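Storkano Toothbrush Holder, Four Months In

Type: countertop toothbrush holder, slotted top
Color: white
Tested with: manual brushes, one tube of toothpaste, one razor
Verdict: keep, with reservations about the base

I replaced a glass tumbler with the Storkano in the fall. The tumbler had two faults. Brushes leaned against each other at the heads, and a gray film collected in the bottom that needed a bottle brush to remove. A slotted holder addresses the first fault by design. Whether it addresses the second depends on how the water gets out, and most listings say nothing on that point. The Storkano listing says "easy drain" and leaves it there.

Shape and footprint

The body is a rounded square. The top is recessed, so drips that run down a handle land inside the rim and stay off the counter. I consider the recess the best feature of the design. My previous slotted holder, an Irberg, had a flat top, and every drip found its way over the side and under the base, where it left a ring.

The recess has a cost. Toothpaste residue settles in the corners and hardens. A damp cloth over a fingertip reaches most of it. The corners themselves need a cotton swab, and I do this when I clean the sink.

The footprint is smaller than the Irberg's and suits a narrow shelf. On a shelf with a raised front lip it sits flat. On tile with wide grout lines it rocks slightly unless placed with care.

Slot fit

Slot width decides whether a holder of this kind is useful, and it is the figure manufacturers are least willing to print. I tried the handles I had in the house.

Slim manual handles: drop in freely, lean a few degrees, do not touch their neighbors.
Manual handles with a thick rubber grip: go in with light pressure and come out cleanly.
Electric handle, Brandão: does not fit in any slot. It stands beside the holder.
Razor: fits, hangs by the head.
Toothpaste tube: fits when half used. A new tube is too stiff at the crimp and tips outward.

The brush I use daily is a plain manual one with a ribbed lower grip and a handle that widens a little below the neck. It is a good match. The ridges stop the handle from turning in the slot, so the bristles stay facing the direction I left them. A fully smooth handle from a travel set rotated every time the holder was bumped.

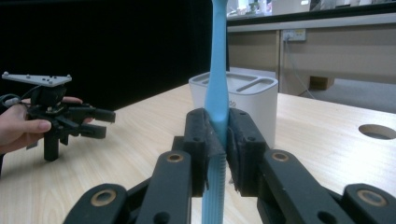 Light blue manual brush with ribbed grip, white holder behind.

Insertion and removal with one hand are acceptable. The holder is light. With a thick handle in a tight slot, a straight upward pull will lift the whole unit a short distance before the brush releases. A slight tilt of the handle avoids this. I would have preferred a heavier base, and up to 90 grams of added weight would do no harm to the price or the shipping.

Drainage and cleaning

The inside is a single open chamber. Water from the slots collects at the bottom and does not leave by itself. The top lifts off for emptying, and the fit between the two parts is firm without being difficult. After a week of use by two people there was a thin layer of cloudy water. After three weeks without emptying there was film, though less than the tumbler produced in the same time. Weekly emptying keeps it clear.

I washed both parts by hand in warm water with dish soap. The finish has not yellowed. There is one faint scuff near the bottom edge from a faucet handle. I have not put it in a dishwasher and the packaging gives no guidance either way.

Comparison

Irberg, flat top: heavier, more stable, messier. Slots too narrow for rubber grips.
Skelach wall-mounted rack: best drainage of the group, as it is open underneath. Adhesive failed in July in a bathroom with no window. It would be my first choice with screws.
Glass tumbler: costs nothing, needs the most cleaning.

Points for improvement

A drain hole with a small tray. Rubber feet. Slot dimensions on the box. One slot of a larger size for an electric handle.

The part number on the underside of mine is 1526. A second one bought later for the guest bathroom carries the same number but has a looser top, so check the fit before discarding the receipt.

Review updated 31 January 2024 to add the note on the second unit.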